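Board: Shop Floor Talk > Automation and us
Thread: They're teaching the robots to do my packing table. Anyone else?
16 replies

praline_packer
Started November 18, 2019

Long one, sorry. I've been on the gift basket line at Closent going on six years. Liner cloth, paper, goods, second cloth on top, next basket. In September they told us Dzene was coming in to automate "the soft steps," meaning the cloths, and that the robots would learn from us. I figured somebody would film my hands for a day. Nope! Now I do two hours a shift with a gripper in each hand, doing the same job I used to do with my fingers, and every pass gets recorded. My lead, Leobardo Ocampo, got us an extra 20 minutes of break on those days and I use every second of it.

So what I want to know is, has anybody been through this and still had a job on the other end? And how are your wrists?

turnusby_nights
We went through it at the Turnusby warehouse, only with boxes. Still here. The job changed, though. I used to pack and now I clear jams and refill liners for two machines. Less lifting, more walking, and a lot more being bored out of my skull. Pay stayed the same. The part I miss is talking to the person across the table, and there isn't one anymore.

hexkey
Not trying to be harsh, but you're training your replacement and they're paying you your regular rate for it. I'd want that rate in writing and I'd want it higher. What you know about folding cloth is worth something to those people or they wouldn't be recording it.

praline_packer
@hexkey I asked! It's base plus a little extra per session. Leobardo is pushing for more. I go back and forth on it. Some days I feel like a sucker and some days it's the most interesting thing I've done in that building.

For anyone who asked in messages what a session is like, they gave us a little sheet and I've added my own notes:

1. Clear your table down to the basket, the paper and the two cloths. Mine is the brown wicker with the low sides. Check that your cables run off the table on the outside so you're not dragging them through the work.

2. Work the inside of the basket with one hand and leave the other gripper low by the table. I'm usually left hand in over the front wall, with the folded cloth waiting just in front of the basket. Go slow over the paper, it slides when you grab the cloth.

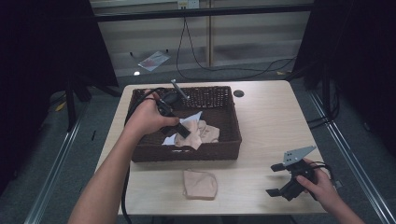

3. Stop between passes and put the grippers down. I mean all the way down, fingers open, shake your hands out. The young guys skip it and then they complain.

4. If you fumble, keep going. They want the fumbles too. Took me a week to quit apologizing to the table.

turnusby_nights
Step 3, yes. My thumbs were shot by the second week. Ask for a lighter pair if they have one.

marge_in_receiving
How many of these do they need?? My nephew's plant was told a few weeks and it ran all winter.

praline_packer
They told us 3000 good passes for the basket and I'm at 201, so I'll be seeing a lot of wicker. There are other people on it too, thank goodness.

hexkey
And after the 3000?

praline_packer
Leobardo says two of us stay on as checkers and the rest get offered the candy side. I'd take candy. My friend on second shift says she'd rather quit than check a machine's folding all day, and I get that, she's proud of her corners.

hexkey
"Get offered" is doing a lot of work in that sentence. Get it on paper.

marge_in_receiving
I don't agree that it's all bad. We got a machine for pallet wrap and my back quit hurting for the first time in years. You couldn't pay me to go back. But they asked us first where it should go, and that made a big difference in how people took it.

praline_packer
Nobody asked us where, but they did ask which steps we hate. I said the paper. Guess which step they're leaving to the humans for now, lol.

turnusby_nights
Of course they are. Post again when they decide on the checkers. I've got opinions about that job and most of them are about the chair.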